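Ernlow (band)

Ernlow is an indie folk group formed in the town of Catville by singer and guitarist Dilwyn Lloyd and multi-instrumentalist Emlyn Rowlands. The group is known for quiet, closely recorded songs built on nylon-string guitar, pump organ and two-part singing. It has released three studio albums, two EPs and a number of singles, most of them on the independent label Lemura.

Background and formation

Lloyd and Rowlands met while working at the same music store in Catville, where Rowlands repaired accordions and Lloyd taught beginner guitar in the back room. Both had played in louder bands before. Lloyd had been the drummer in a punk trio that broke up before recording anything, and Rowlands had played bass in a wedding band for several years.

Their first songs were written in the evenings after the store closed. The name Ernlow comes from a misspelled label on a reel of tape that Rowlands bought at a yard sale. The reel contained a recording of church bells, part of which was later used at the start of the song "Seven Gates."

The pair played their first show at a library in October, to an audience made up mostly of Lloyd's students and their parents. Both members sang while seated, and they have kept to this arrangement at most concerts.

Career

Early recordings

The group's first release was the EP Salt for the Road, recorded on a four-track cassette machine in Rowlands's kitchen. It was sold at shows in hand-stamped paper sleeves. The first run was 196 copies, the number of blank cassettes the two had been able to buy from a closing office supply store. A later reissue by Lemura restored a song, "Hard Water," that had been left off the cassette because it did not fit on the second side.

Lemura signed the group after a staff member heard the EP at a friend's house. The label was small at the time and had mainly released instrumental music. Ernlow's contract left the band in control of its recordings, including the right to refuse their use in advertising. This clause became important later on.

The Orchard Wall

The first full-length album, The Orchard Wall, was recorded over 27 days in a rented farmhouse outside Catville. Lloyd played all the guitar parts and Rowlands played pump organ, banjo, upright bass and harmonica. There are no drums on the album. Percussion parts were played on a suitcase and on the farmhouse stairs.

Reviews were generally favorable, with several writers praising the vocal harmonies. Others found the second half slow, and Lloyd later agreed that the track order should have been changed. The album sold just over 2,000 copies in its first year, mostly at concerts and by mail order.

"Kazlauskienė"

The second album, Lamps, included the song for which the group is best known. "Kazlauskienė" is named after a neighbor of Lloyd's grandmother, a Lithuanian seamstress who mended clothes for the whole street and took payment in eggs. The lyrics consist mainly of a list of garments and the people who brought them in. The chorus repeats the seamstress's name, which Lloyd admitted he had sung with the stress on the wrong syllable in early performances. The recorded version uses the correct pronunciation.

The song was not released as a single at first. It reached a wide audience when it was used over the closing minutes of a television drama, in a scene showing a family packing up a house. Requests for the song rose sharply in the weeks after the broadcast, and Lemura pressed it as a 7-inch single with "Hard Water" on the other side.

Licensing

Following the television placement, Ernlow received offers to use "Kazlauskienė" in commercials. The band turned down the first several, among them proposals from a bank and a furniture chain. Rowlands said in a radio interview that he had no objection to advertising in general, but that the song was about a real person and he did not want it attached to a loan.

The group did license a different song, "Morning Shift," for a coffee commercial. The fee paid for a new van and for the recording of the third album. Some longtime listeners criticized the decision. Lloyd responded that the old van had no heater. An instrumental version of "Morning Shift" was also prepared for the commercial and was later included on the EP Spare Rooms.

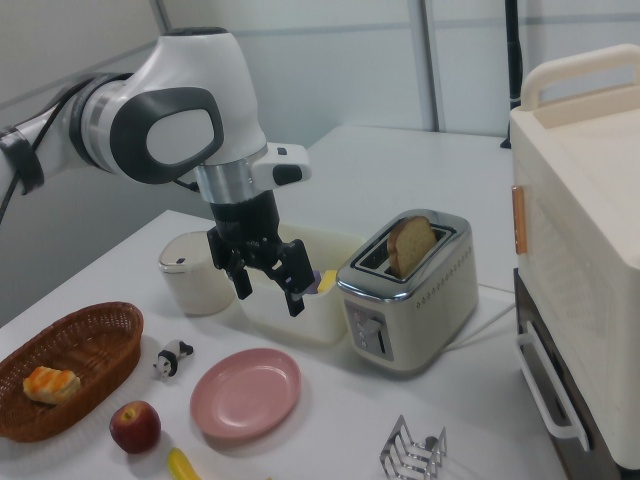

The third album, A Longer Table, was the first to be made in a professional studio and the first to include drums, played by Lloyd. It also features a string quartet on four songs. The arrangements were written by Rowlands, who had taught himself notation from library books during the previous tour. Reviewers were divided over the fuller sound, although the closing track, "Ferry Money," was widely singled out as one of the band's strongest.

Musical style

Ernlow's music is usually described as indie folk. Most of the songs are slow or medium in tempo and are sung in close harmony, with Lloyd taking the lower part. Lloyd tunes his guitar a half step down, a habit he picked up to match the pitch of Rowlands's pump organ, which cannot be retuned easily.

The lyrics often deal with work, household objects and older relatives. Lloyd writes most of the words and Rowlands most of the melodies, but all songs are credited to both members equally. Choruses are often only a line or two long, and several songs have none.

Live performances

The group tours as a duo for smaller venues and adds a drummer and a cellist for larger ones. Concerts usually end with "Seven Gates," performed without microphones where the room allows it. A live recording of the full band was announced on 15/01/2026 by Lemura, with a track list drawn from all three albums.

Discography

Studio albums
The Orchard Wall
Lamps
A Longer Table

EPs
Salt for the Road
Spare Rooms

Selected singles
"Kazlauskienė" / "Hard Water"
"Morning Shift"
"Ferry Money"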